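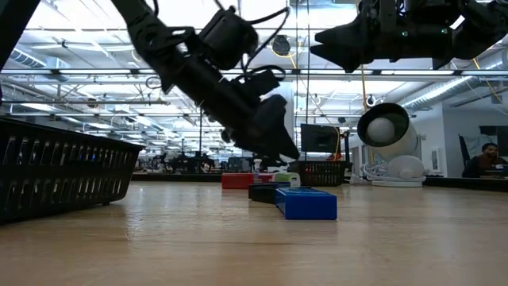 *Toy blocks and black baskets on the sorting table at Garkent.*

**Toy block collection in Florkotholm passes 3,000 pieces**

Thursday, January 24, 2019

The collection of second-hand toy blocks in Florkotholm has now received 3,000 pieces, the organisers at Garkent told us this week. The collection started in December and it will stay open for two more weeks, until all the donated bags are opened and sorted.

The blocks come from families in the town and from the Skiltard nursery, which closed one of its playrooms last year and gave away everything that was in the cupboards. Many bags arrived with different toys mixed together, so the sorting has taken more time than planned.

The work is done on a long wooden table, with slotted plastic baskets to hold the pieces. Blocks are first put out on the table in small groups. A group can have very different colours in it, for example blue, red, black and pale green, and also different shapes. Long rectangular blocks are the easiest. Pieces with a rounded top are put to one side until there are enough of them to make a set.

"People think that the colour is the difficult part, but it is the size," said Tarık Güneş, who leads the sorting. "Two blocks can look the same in the bag, and when you put them near each other one is a little bit shorter. A child will notice this immediately when the tower falls."

Güneş has asked donors to check the bags at home before they bring them. Last week the bags also contained coins, hair clips and one front door key - the key is still at the reception desk and can be collected there by its owner. Broken blocks should not be given, but old or faded ones are welcome.

When a set is complete it is packed in a cloth bag with a paper label. So far 52 sets are ready, and 19 of them are already promised to playgroups in the villages north of the town. The cloth bags were sewn by the Kushnir workshop from leftover curtain material, so no two bags have exactly the same pattern.

Playgroups and childminders who would like a set can write their name on the list in the entrance hall at Garkent. Each group can ask for one set at first, and a second one if there are some left at the end.

Blocks can be handed in at the same place on weekday afternoons. Larger toys, puzzles and soft animals can't be accepted this time, but Güneş said that a puzzle collection may follow later in the year.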